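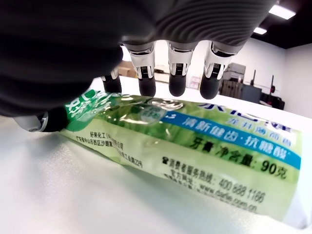

老贺不肯让我在采访稿里叫她“整理师”。她说这个称呼让人想到穿米色围裙、说话很轻的人，而她两样都不沾。我问那该写什么，她想了一会儿，说：“写我是帮人把东西摆到桌上的。”我说这听起来像服务员。她说服务员至少知道自己端的是什么，她的客户多半不知道。

见面的地方在Brusley二楼，她租来上课的屋子。白桌子，深灰色地毯，头顶是一块一块的长方形灯板，亮得让人想坦白些什么。我原以为教人收拾屋子的人，上课的地方总该有几只藤篮、一盆绿植，墙上再来一句劝人放下的话。老贺听了说，墙上那句话也要擦灰。

她的办法叫“摊桌”，说起来没有什么可申请专利的地方：挑一个抽屉，或者一只包，把里面的东西一样一样放到桌面上，看清楚，再决定它回哪儿去。一次少放几样，桌面要留出大片空白。学员第一次听到这里通常会看一眼手机，确认自己交的学费没有多打一个零。

“大家都嫌它简单，”老贺说，“嫌完了就开始出汗。你让一个成年人解释他为什么有某样东西，他会从小学讲起。”

我们从牙膏谈起，因为桌上有牙膏。淡绿色的包装，印着绿叶子，管身上有些折痕。老贺上课爱拿牙膏开头，理由是它不值钱，也没有人的外婆临终前把牙膏交到谁手里。可就是这么一样没有感情负担的东西，住处却最乱。洗手台上有一支，旅行袋里有一支，镜柜里存着几支促销时买的，办公室抽屉里还有一支，盖子不知去向。

“我问他们，牙膏住在哪儿？他们说卫生间。我说卫生间哪儿？他们说就是卫生间啊，口气像我在查户口。”她说，“一支牙膏的地址写到‘卫生间’就完了，等于你家住在‘亚洲’。”

她要求地址写到手一伸能碰着的程度：洗手台左边那只杯子，镜柜最下面一层，旅行袋的侧兜。写好以后，用的那支和存的那些分开住，旅行的那支永远不许拿出来救急。她对最后这条格外严厉。照她的说法，多数人出差第一晚在酒店用前台给的小牙膏，根子都在某个早晨家里那支挤不动了，去旅行袋里“借”了一回。

“借”字是她加的引号。她说在家里从自己那儿借东西，利率最高，因为没有人来催。

我承认上个月就借过。她点点头，没有安慰我。
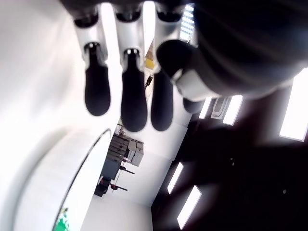 关于挤牙膏该从尾部挤还是从中间挤，她拒绝表态。“我做这行有底线，不介入婚姻。”不过她顺口提到，平放比竖放省心，竖着的那支总会倒，倒了就滚进洗手池后面，等你再见到它，两个人都老了。

话题转到桌子。她对桌子的意见比对牙膏还多。她用过木纹桌，玻璃桌，还在课上用过一张铺了碎花桌布的折叠桌，是场地方好心给铺的。那堂课学员们摊出来的耳环、纽扣和一枚戒指，统统落进了碎花里。找戒指的时间比上课的时间长。“从那以后我进门先掀桌布，”她说，“有的场地方看我的眼神，像看一个来抄家的。”

现在她只用白的，而且一定要哑光。亮面的白桌子在顶灯底下会反光，你低头想看看自己那堆充电线，先看见的是一片灯和自己的下巴，很影响士气。她给自己家里也买了一张，Drarik牌的，3,433元，她觉得贵，但是卖桌子的人没有推销，只把她带来的一把硬币撒在桌面上，让她自己看。她当场付了钱。事后想想，她承认这也是推销，而且是她见过最狠的一种。

“白桌子有个坏处，它不帮你打掩护。”老贺说，“家里那些柜子啊、木头纹路啊，都替你藏了好多年了。东西一放到白桌子上，就剩它自己，你也剩你自己。”说到这里她停下来，嫌这话太像墙上那句，让我划掉。我没有划。

地毯就是另一回事了。深色地毯不归她挑，屋子里本来就有。她的评价是走路没声音，椅子不叫，优点说完了。缺点是黑的小东西掉下去就算捐给地毯了，白的碎屑又偏偏一粒也藏不住。她的对策是桌子要大，东西往中间放，离桌边至少隔一个手掌。有学员觉得这规定多余，直到一颗眼镜腿上的小螺丝从桌沿走了下去。那天余下的课，他是跪着上的。

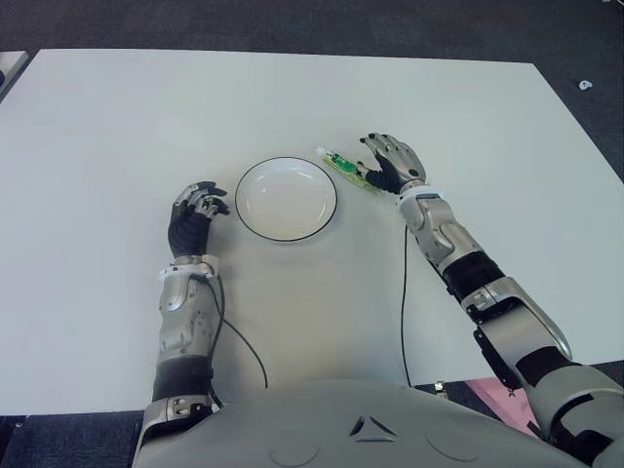
文／Beverley Goodall

我问她盘子算怎么回事。她讲课少不了一只盘子，圆的，白色，边上一圈细细的黑线，盘心浅浅地凹下去一点，放在桌子中间一带。来上课的人又不吃饭。

“盘子是给犹豫的东西坐的。”她说。

具体做法是这样：一样东西拿在手里，说得出地址，就送回地址去；说得出它该走，就让它走。两样都说不出，放进盘子。盘子浅，装不了多少，满了就必须停下来，把盘里的东西一样一样再问一遍。她以前用过纸箱当“待定区”，结果所有人都成了待定大师，一下午过去，抽屉空了，纸箱满了，大家欢天喜地抱着纸箱回家，纸箱至今还在玄关。

“容器有多大，犹豫就有多大。”她又要我划掉。这句我答应了她，后来忘了。

为什么要有那圈黑边？我以为会听到一套讲究。她说白盘子放在白桌上，没有黑边就看不见盘子到哪儿为止，有人会把回形针放在盘子外面，然后坚持说放在里面了。她不想为这种事和客户争论。她说自己争论过。

盘子最常接待的客人，是她称为“某物”的一类。长条的，小片的，带个尖或者带个孔，一看就是从什么东西上来的，可那东西是什么，全家没有一个人说得上来。桌上就有一根，细长，绿色，上面有一道浅一些的绿，一头是白色半透明的。我拿不准它是塑料小棒还是什么零件，问她，她让我猜。

我猜了。她说每个人都猜，而且每个人猜的都和自己的职业有关。教书的说是笔的什么部分，修电器的往电路上想，有位牙科护士看什么都像是放进嘴里的。至于正确答案，她从不公布。“公布了他们就轻松了。我要他们记住那个不舒服，回家开抽屉的时候还在。”

对付某物，她的规矩只有一条期限。拿回家，贴一张小纸条写上日子，放在看得见的地方，7天之内问遍所有可能认识它的人。问不出来，就送走。我说万一送走的第二天就想起来了呢。她说那恭喜你，总算知道它是什么了，为这个付一点钱也应该。

我觉得这个逻辑里有个洞，但是当场没找着。

老贺入这行，用她的话说是被自己的家逼的。她住的那套公寓房龄27年，储物间是前房主用一块隔板围出来的，进去的东西都要侧着身。有年八月，楼上漏水，她得在一个晚上把储物间腾空。她腾出来了三只一模一样的手电筒，都没有电池；还有一盒电池，没有一节能装进那些手电筒。“我坐在地上想，这些东西在黑暗里互相守了这么多年，谁也没帮上谁。”

漏水修好以后，她没把东西搬回去，借了邻居的饭桌，每天晚上摊一点。邻居过来看，看着看着回家拿了自己的一抽屉来。再后来邻居的姐姐也来了。饭桌还回去的时候，据说主人家已经养成了站着吃饭的习惯，费了些力气才改回来。

她早期也试过用工具。有一阵子她给每样东西拍照登记，用的是一款叫Revov的物品管理软件，能分类，能搜索，到期会提醒。她录得很认真，录完发现自己家里又多了一样需要整理的东西，就是Revov里的分类。“我给胶带建了四个文件夹，然后找不到剪刀，因为剪刀也在‘胶带’里。”她现在只推荐客户用纸和笔，条件是先找到笔。

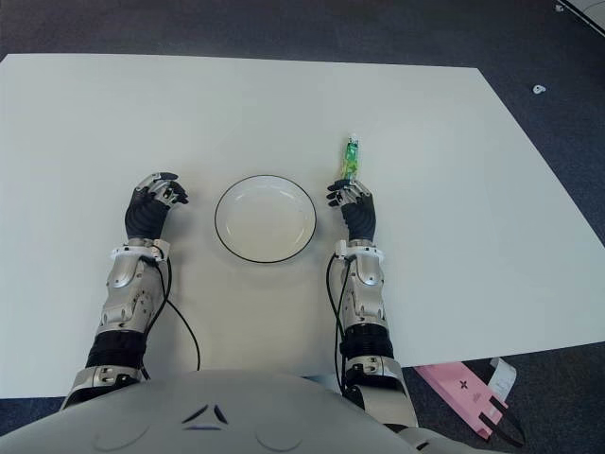 Ackroyd居家生活编辑部

年底是她的旺季。十二月底大家突然都想做个有地方放东西的人。我问她，如果读者看完这篇稿子只肯花一个晚上，该从哪里下手。

她反对从衣柜开始。衣柜太大，床上堆满了衣服，人到半夜无处可睡，只好把它们重新抱回去，第二天便对整件事怀恨在心。她也反对从相册开始，原因不必讲。书架勉强可以，只要你能做到不翻开。她没见过谁做到。

她建议的起点是卫生间镜柜的一层，或者厨房里那个谁都不愿意命名的抽屉。擦干净一张桌子，颜色浅的最好，没有浅色的就铺一张床单，拉平，别用碎花的。灯全打开。找一只浅盘。垃圾袋放在伸手够得着的地方，但是先别打开，她认为一只张着嘴的垃圾袋会给人造成压力，有的人一紧张就什么都扔，第二天到处买牙线。

然后一样一样来。拿起来，看一眼，说出它叫什么，住哪儿。她坚持要说出声。我问在家里自言自语会不会让家人担心，她说家人担心就会过来，过来了正好问他们那根绿的是什么。

“声音有用处。”她解释，“你心里想‘这是留着备用的’，想得很顺。你嘴上说‘这是一个坏掉的夹子，我留着备用’，说到一半自己就听不下去了。”

一次摊多久？她给学员定的是12分钟，响铃就停，剩下的原样放回抽屉。有人抗议说刚进入状态。她说进入状态的人最危险，进入状态的人会决定顺便把厨房重新刷一遍。铃一响，该送走的送走，桌面擦一把，盘子洗了收起来。那只盘子平时可以盛饺子，她没有意见，只求洗。

说到装箱，她的语速快了起来，显然积怨已深。她帮人打包过旅行箱，也帮人打包过整个家，她认为两件事毛病相同：人们先找箱子，再往里填东西，填到箱子满为止，而箱子总是会满的。她的次序倒过来。所有要带的先摊在桌上，站远两步看，看完先拿走你自己都不好意思看的那几样，再去找装得下剩余部分的最小的箱子。牙膏这类软管，盖子拧紧，套个小袋，放在一开箱就摸得着的位置。盘子竖着装，中间隔软布，别平着摞。我问为什么，她说你摞一次就知道了，她摞过。

搬家的纸箱上，她只准写房间和一件最要紧的东西，比如“卫生间，牙膏”。不准写“杂物”。她说自己走进过一个客厅，里面的纸箱写的都是“杂物”，有一箱为了表示区别，写的是“杂物（重要）”。那家人打开它，里面是另外那些箱子该用的标签。

采访到这里，我把自己的包也倒在了桌上。本来没有这个打算，是她看了我的包一眼，看得不算久。钥匙有地址，录音笔有地址，一包纸巾有地址。剩下的有发票，有不知哪家店的糖，还有一只小金属环，我发誓从没见过。老贺把盘子推了过来。

我说它应该是窗帘上的。她问我家有没有窗帘。我说有，是卷帘。她没说话，递给我一张小纸条和一支笔，让我写日子。

临走前我请她对读者说句总结的话，做我们这一行的总要问这个。她说没有。过了一会儿她追到楼梯口，我以为她想起来了，她说我把糖落在桌上了，问我要不要。我说不要。“那你得自己拿去扔，”她说，“我不管代办。”

最后更新：2025-12-24

读者评论

木耳炒蛋：看到“杂物（重要）”笑出声，然后回头看了一眼我家阳台，不笑了。

南窗：旅行袋那支绝对不能动，这条我用好多次酒店小牙膏换来的教训，居然被人写成了规定。请问牙刷适用吗？

一颗螺丝：深色地毯那段说的不会是我吧。眼镜已经换了。

陈皮糖：照着做了一晚上，镜柜第二层。铃响的时候我正对着一瓶过期的漱口水讲我大学室友的事，没讲完，明天继续。

阿灰：所以那根绿的到底是什么啊？？

南窗 回复 阿灰：文里说了不公布。我猜是做蛋糕用的，我是做蛋糕的。

北站以北：不同意平放。我家的牙膏竖着放了很多年，一次都没倒过，有杯子的。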